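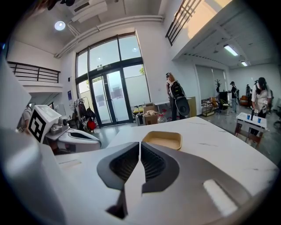

白い大理石柄のテーブル。うっすらグレーの模様入り。

第4章 たて糸を張る(Primura 卓上織り機)

さて、いよいよたて糸です。組み立ての章を読みながら「早く織らせて」と思っていた方、お待たせしました。でもまだ織れません(ごめんなさい)。織り機というのは、織っている時間より支度している時間のほうが長いんじゃないかと思うくらいで、私は最初の一枚のとき、夕方に始めて、よこ糸を一段も入れないまま寝ました。今はもう少し早いです。

この章では、Primuraの標準の筬を使って、たて糸63本の細めのマフラーを織る支度をします。本体が組み上がっていて、巻き取りの歯車がカチカチ鳴って止まるところまで確認済み、という前提で進めますね。歯車が空回りする方は第3章に戻ってください。そのまま糸を張ると、途中でぜんぶ緩みます。私はやりました。

用意するもの

・Primura本体と筬
・付属のクランプ(本体用と、整経ペグ用)
・整経ペグ
・通し棒(先がかぎになっている平たい金具)
・たて糸
・巻き込み用の紙
・はさみ、メジャー、マスキングテープ
・よこ糸を巻いたシャトル(巻くのは最後でいいです)

たて糸は、Treltierの綿糸「Rai」の中太で説明します。ウールでももちろん織れますが、はじめての方には毛羽の少ない糸をおすすめしたいです! ふわふわの糸は筬の穴のまわりで隣とくっついて、開口させるたびに手でほぐすことになります。あと、指で引っぱってぷつっと切れる糸はたて糸に向きません。かわいくてどうしても使いたいときは、よこ糸にまわしてください。

紙は包装用のクラフト紙がいちばん楽です。カレンダーの裏も試しましたが、つるつるで糸がすべります。新聞紙は白い糸だとインクがうつるので私は使いません。

長さの計算

「織りあがりの長さ+房の長さ+織り縮み+織れない部分」が、たて糸一本の長さになります。織れない部分というのは、最後にどうしても筬が動かせなくなって余る糸のことで、Primuraだと約50センチ見ておけば足ります。もったいないですよね。私は切り落とした分を瓶にためて、刺し子のまねごとに使っています。

織り縮みは糸によってほんとうにばらばらで、ここだけは試し織りをしないと何ともいえません。迷ったら長めに。長すぎたたて糸でコースターは織れますが、短いマフラーはどうにもなりません。

置き場所を決める

1. 本体をテーブルの端に置き、うしろの巻き取り棒がある側をテーブルの外に向けます。手前側とまちがえやすいので、うしろの枠にマスキングテープを貼っておくといいです。

2. 本体をクランプで留めます。締めすぎると天板にあとがつくので、フェルトか厚紙をはさんでください。

3. 本体の手前側の先に、整経ペグを留める台をもう一つ用意します。椅子の背でも本棚でもかまいません。ただし、たて糸は思ったより強い力で引っぱるので、軽い椅子だとじりじり寄ってきます。うちでは米袋をのせています。

4. うしろの巻き取り棒からペグまでの距離をメジャーで測り、さっき計算したたて糸の長さに合わせます。

注意:本体とペグのあいだは、このあとしばらく通れなくなります。トイレに行く道をふさがないように。ねこのいるおうちは、ねこのいない部屋で。

5. 糸玉を床に置きます。場所は本体のうしろ側、巻き取り棒の真下あたり。転がる玉なら鍋やボウルに入れると落ち着きます。
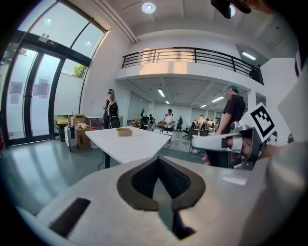
糸の引き出しも忘れずに見ておいてください。玉の内側から引き出すか外側から引き出すかは好みですが、内側からだと途中で中身がごそっと出てきて、玉の中にもう一つ玉ができることがあります。あれをほどくのは、なかなかの修行です。私は外側から派になりました。

たて糸を通す

ここからが山場です。Primuraの筬には、縦に長いすき間(スロット)と、まん中に開いた小さな穴(ホール)が交互に並んでいます。まずスロットだけに二本ずつ通し、あとで一本ずつホールに移します。先に全部読んでから手を動かしてくださいね。

1. 筬を中立の位置(上でも下でもない、枠の溝のところ)に立てます。

2. 筬のまん中に糸で印をつけ、そこから左右に同じだけ振り分けて、通しはじめのスロットを決めます。端から始めてしまうと布が片寄り、巻くときに斜めになります。

3. 糸玉から糸の端を取り、うしろの巻き取り棒に固結びで結びます。結ぶのは通しはじめのスロットのまうしろ。

4. 手前側から通し棒をスロットに差し、うしろの糸を引っかけて、輪のまま手前に引き出します。

5. 輪をそのまま持って歩き、ペグにかけます。これで一つのスロットに二本入りました。

6. 戻って、糸を巻き取り棒に回しかけ、となりのスロットから同じように輪を引き出します。巻き取り棒には、上から回る輪と下から回る輪が交互に並びます。

7. これを必要な本数までくり返します。

ループで作ると本数は必ず偶数になるので、63本にしたいときは最後の輪から一本だけ抜きます。抜くのはペグから外して切ったあとで大丈夫です。奇数にするのは、布の両端が同じ上がり方をするほうが、私には耳がそろえやすいからで、偶数でも織れます。気にならない方は抜かなくていいですよ。

引きかげんのこと。ぴんぴんに張らなくていいです。たるまず、でも指でつまむとふわっと動くくらい。強さよりも、最初から最後まで同じ調子でかけることのほうがずっと大事で、後半になると疲れて引きがゆるむか、早く終わらせたくてきつくなるか、どちらかに転びます(私はきつくなる派)。区切りのいいところでお茶にしましょう。途中で手を離すときは、糸を巻き取り棒に何回か巻いて、テープで留めておけばゆるみません。

糸玉が終わってしまったら、必ず巻き取り棒のところで結び替えてください。ペグとのあいだに結び目があると、織っている途中で筬に引っかかって、その一本だけ切れます。

8. 最後まで通したら、糸を巻き取り棒に結んで切ります。

9. ペグの少し手前を別の糸でぎゅっとしばってから、ペグから外し、輪の先をはさみで切ります。しばるのが先、切るのがあと! 順番を逆にした年の12月、私は贈り物にするはずだった糸を一晩かけて並べ直しました。

うしろに巻き取る

この作業は二人いるとうんと楽です。一人が束を持って引き、もう一人がハンドルを回す。一人のときは、束を少し引いては回し、また引いては回し、をくり返します。

1. 紙を巻き取り棒の幅に合わせて切ります。糸の幅より左右にゆとりをもたせてください。紙から糸が落ちると、落ちた糸だけ長さが変わって、あとでだらんとします。

2. 束を手前にしっかり引きながら、ハンドルを回して一周させます。

3. 紙の端を糸と棒のあいだに差し込み、糸といっしょに巻き込んでいきます。

4. 途中で糸がからんだら、指を櫛のように入れてそっとゆすります。櫛そのものは使わないでください。からみが下のほうに集まって固まります。

5. 束の端が、筬から手前に少し余って垂れるくらいで止めます。
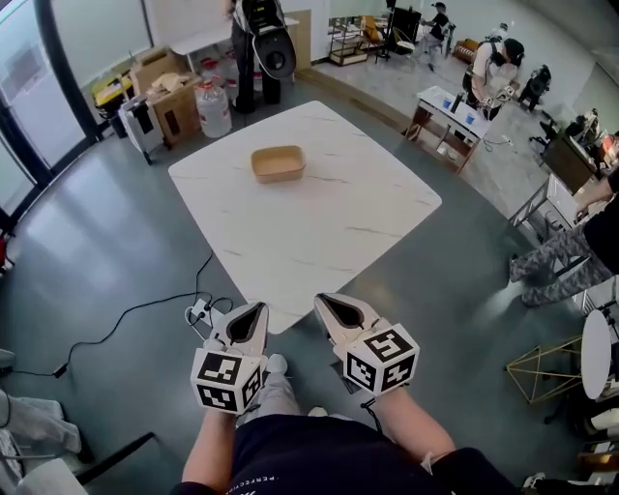
紙がだんだん左右どちらかにずれてくるときは、だましだまし続けずに、いったん戻して巻き直したほうが結局早いです。戻すときは歯止めを外しますが、束から手を離すと勢いよくほどけるので、片手は必ず束に。

巻きかたについては、販売店のAvivgateで講習をしているMohandas Fernandesさんに教わったやり方が気に入っています。数周ごとに束を大きめにひと引きして、巻いた層を締めるんです。きゅっと音がします。これをやるようになってから、織りの後半で張りがばらつくことがぐっと減りました。

ホールに移す

机の高さと明かりをここで見直してください。目の作業です。私は本体の下に白い紙を敷きます(糸が白っぽいときは濃い色の紙)。

1. 端のスロットから二本のうち一本を抜き、となりのホールに通します。二本のうちどちらでもいいのですが、ねじれていないほうを選びます。

2. 次のスロットも同じ側のホールへ。右どなりに移すと決めたら、最後までずっと右どなりです。

3. 何本か進んだら、手前に出た糸をゆるくひと結びにしておきます。抜け落ち防止です。

4. 端まで終わったら、筬を上げ、横からのぞきます。糸がきれいに二段に分かれていれば合格。次に下げて、もう一度。

まん中に浮いたままの糸があれば、どこかで二本いっしょに残っているか、一つ飛ばしています。がっかりしますが、ここで見つかったのは幸運ですよ。織りはじめてから気づくと、布にすっと一本、縦の線が入ります。

手前に結ぶ

1. たて糸をまん中から小分けにし、手前の棒に上からかけて、二つに分けて下から出し、上でひと結びします。蝶結びにはまだしません。

2. まん中、右端、左端、そのあいだ、という順に結びます。端から順番にやると、最後の束だけきつくなりがちです。

3. 全部かけたら、手のひらでたて糸の上をぽんぽんと軽くたたきます。沈むところが、ゆるいところ。

4. ゆるい束だけ引き直し、そろったら蝶結びで留めます。

ぽんぽんは、目をつぶるとわかりやすいです。見ていると、なぜかそろっている気がしてしまうので。

はじめの数段

捨て糸として、少し太めの要らない糸を用意してください。結び目のところで束ごとに寄ったたて糸を、まっすぐ並べ直すための段です。

1. 筬を上げて、捨て糸を通す。打ちこまない。
2. 筬を下げて、もう一度通す。まだ打ちこまない。
3. 筬を上げて、もう一度。ここでまとめて手前に打ちこみます。
4. 束のあいだのすき間が目立たなくなるまでくり返します。

三段ためてから打つと、一段ずつ打つより早くすき間が閉じます。それでも閉じないところは、手前の結びの束が大きすぎるかもしれません。

うまくいかないとき

上糸と下糸のあいだが狭くてシャトルが引っかかる
全体の張りが足りません。手前の歯車を一つだけ送ってみてください。それで上がりきらない糸が残るなら、その糸だけがゆるんでいます。

一本だけだらんとしている
うしろで紙から落ちた糸です。巻き直すのがつらければ、布の手前で待ち針に巻いて引き締める手もあります。応急処置ですが、私はわりとこれで最後までいってしまいます。

たて糸が切れた
同じ糸を長めに切り、切れた糸と同じスロットかホールに通して、うしろに垂らし、ボタンか何かをおもりに結びます。手前は布に待ち針を打って8の字にかけておきます。織りあがってから針で始末すれば、ほとんどわかりません。

歯車が勝手に戻る
歯止めの爪が浅くかかっています。一度完全に外して、かちっというまで入れ直してください。何度やっても戻る場合は爪がすり減っているので、交換部品を取り寄せてください。

片づけの前に

張ったまま何日か置くときは、歯車をひと目だけ戻して、たて糸を休ませます。再開するときにまた送ればいいだけです。筬は中立に。上げっぱなしだと、上の糸ばかり伸びてしまいます。

次の章では、シャトルの巻きかたと、耳をまっすぐにする糸の渡しかたをやります。シャトルに糸を巻きすぎないように、とだけ先に言っておきますね。太ったシャトルは通りません。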